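How to sort out the odds-and-ends drawer
Posted by Tomás Falcão, 2025-12-08

Every house has one. Ours is the second drawer down, left of the cooker, and until July it could only be opened by sliding a ruler in through the gap and pressing down on whatever had stood up inside. I have since sorted it, and then sorted my mother-in-law's in Clatcombe, which had a live wasp in it. What follows is the method, such as it is.

You will need

An afternoon
A clear table, pale if you have the choice
A divided plastic box, the sort sold for screws or beads
A bin bag
Masking tape and a pen
Tea

Step 1. Take the whole drawer out

Do not sort in place. You will pick out three batteries, feel pleased with yourself and shut it again. Lift the drawer off its runners and carry it to the table. If it won't lift off, there is usually a small plastic lever on each side, and you push one up and the other down.

Tip it all out. Wipe the drawer while it's empty, as you may not get another chance for ten years.

Step 2. Make four heaps

Keep here, keep somewhere else, bin, and don't know. The last heap will be the biggest. Leave it alone for now and get through the other three while you still have some goodwill.

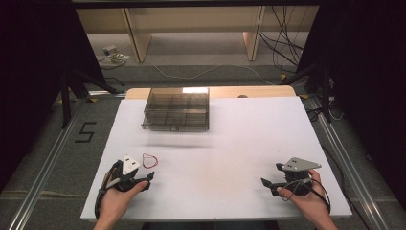
Keys go straight into don't know, all of them, even the one you're sure is for the shed. Go and try it in the shed. Ours opened nothing, and had been hanging on the hook marked SHED since we moved in.

Dead batteries want a proper recycling point. If you can't tell the dead from the living, a cheap tester will do it, and so will a torch and some patience.

Step 3. Measure before you buy anything

Measure the inside of the drawer, including the height, and then take a bit off for the lip at the front. I skipped this and bought a Valente tray 170 mm deep for a drawer that would have taken half that. It now lives under the sink and holds sponges.

The box I settled on is a Jastar. Panilix do one much the same with a stiffer catch, which is better if yours is going to travel about and worse if you have cold hands.

Step 4. Wipe the table down

You want a bare patch to work on, well away from the heaps. Small brass screws vanish against a wooden table, and the cat knows it. A plain, light surface shows up everything, crumbs included.
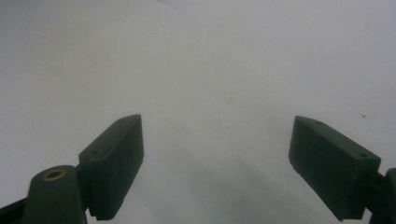

A plain pale surface, ready for small things.

Step 5. Fill the box

Start with whatever you reach for most and give it the compartment nearest your hand. In our house that's drawing pins and fuses. Picture hooks went at the back, where they can think about what they've done to the plaster.

One kind of thing to a compartment. You will be tempted to have a compartment for "bits". That is how the drawer got like this.

Leave a couple of spaces free. If every compartment is full on the first day, the next spare button will go loose in the drawer and the others will follow it.
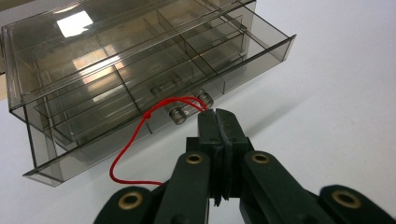 Labels next. Masking tape on the lid, one strip per row, written in capitals. A label maker looks smarter, but you'll spend the rest of the afternoon finding out what size of battery it takes, having just thrown that size away.

Step 6. Deal with the don't know heap

Put it all in a bag, write the date on the bag and hang it in the cupboard with the hoover. If you haven't gone looking for something in it after six months, out it goes. I lasted until October, when I needed an Allen key, and it wasn't in there either.

Instruction booklets can mostly be recycled now that you can look them up online. Keep the boiler one. Takeaway menus can go if the takeaway has.

Step 7. Put the drawer back

Runners first, then a firm push. If it sticks halfway, something has fallen down behind it. In our case this was a wooden spoon and a parking permit for a car we no longer own.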